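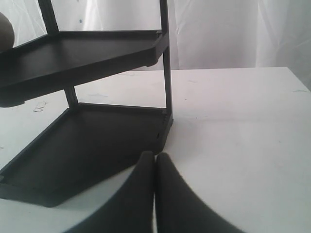

Figure 6-1. Wrist camera view, fingers together near the corner of the lower tray.

6. Comparing finger sets on the shelf task

This section applies to the Zunden arm controller with either the Bevurus or the Admasu finger set. Complete the wrist camera alignment in section 5 before you start. Section revised 2019-07-24.

6.1 Preparing the station

1. Stand the tiered shelf on the white table with the backdrop hung behind it.
2. Fit the first finger set and tighten the mounting screws evenly.
3. Open the Sisasier panel and select Grip > New finger set. Wait for the zero reading to settle.
4. Set the closing force to 15 N. Use the same value for both sets.
5. Jog the arm until the fingertips are near the corner of the lower tray, then save the pose as REF-A.

CAUTION: Keep hands clear of the fingers while the Grip page is open. The fingers may close without a tone.

6.2 Running the mug trial

1. Load the routine MUG-SHELF and set the speed override to 20 per cent.
2. Grip the mug with the fingers inside the mouth. Do not grip by the handle.
3. Check the clearance between the handle and the shelf posts before any sideways move. With the mug on its side, the handle can come very close to a post.

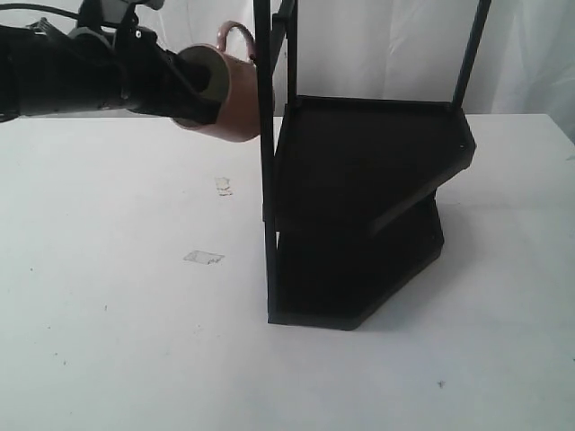 4. Step through the remaining moves one at a time. Press Hold if any part of the mug approaches a post.
5. Save the log under the name of the finger set and repeat the trial.

Note: A change of finger set clears the tool offset. Enter it again before step 1.

6.3 Checking the wrist view

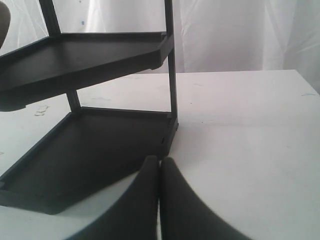

Exposure should be locked before the two sets are compared. Automatic exposure follows the white table and leaves dark parts with little detail, which makes the fingertip edges hard to find. Set the exposure by hand on the Camera page, starting at 900, and raise it until the raised lip of the upper tray can be told apart from the tray floor. The narrow gap between the fingers should also be visible. If it is not, clean the lens and repeat.

6.4 Returning to the reference pose

Recall REF-A after each trial and compare the live view with the stored one. Allow the arm to come to rest before saving a still, as movement softens the outline of the fingers.

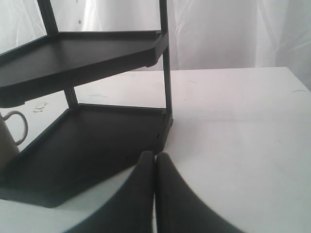
If the fingertips have shifted against the tray corner, run Home on all joints and recall the pose again. A shift that remains after homing usually means a loose finger mount. Tighten the screws, repeat step 3 of 6.1 and discard the last log.

Note: Logs are kept on the controller for 90 days. Copy them to the Sisasier archive before they are removed.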